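Reading time: 3 minutes

How a Robot Gets Ready to Open a Drawer
by Aurelia Lazăr

A robot cell is the space where one robot does one job. Before the job starts, people have to set the cell up. At Prasness, the practice cell is built inside a computer first. This is called a simulation. The arm, the cabinet and the drawer handle are all drawn by the computer, so a bad move breaks nothing.

The arm ends in a gripper. The gripper has two fingers, and each finger has a fingertip. Black links join the fingers to the wrist.

Setup goes in this order:

1. Place the cabinet where the arm can reach it.
2. Open the fingers wider than the handle bar is thick.
3. Bring the gripper close to the handle and check both cameras.

The cell uses two views. The wide view shows the arm and the cabinet together. The close view looks along the fingers -- it shows whether the bar is between the fingertips. 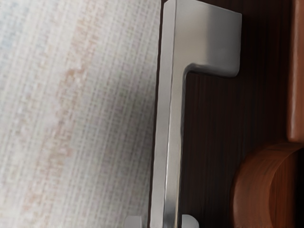
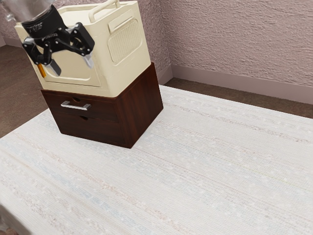
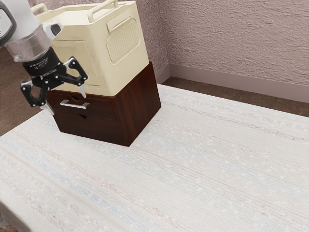
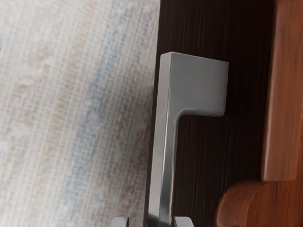 First and last: the close view, with a fingertip on each side of the metal bar. Second and third: the wide view, with the fingers apart.

Rachid Bouazza looks after the cell. He changes one setting at a time and then runs the job 20 times. If the robot misses the handle 3 times or more, he stops and checks the numbers that tell the arm where the cabinet is. A small error there moves the whole path to one side.

A real gripper needs other care too. Fingertips wear down. Screws work loose -- a technician tightens them with the power off. Never put your hand near a robot arm that is switched on.

Words to know
Gripper: the part of a robot that holds things.
Link: a stiff piece between two joints.
Simulation: a copy of a place or machine, made by a computer.

Filed under: Machines > How It Works > Ages 9 and up

Contact us | Copyright Prasness | Back to top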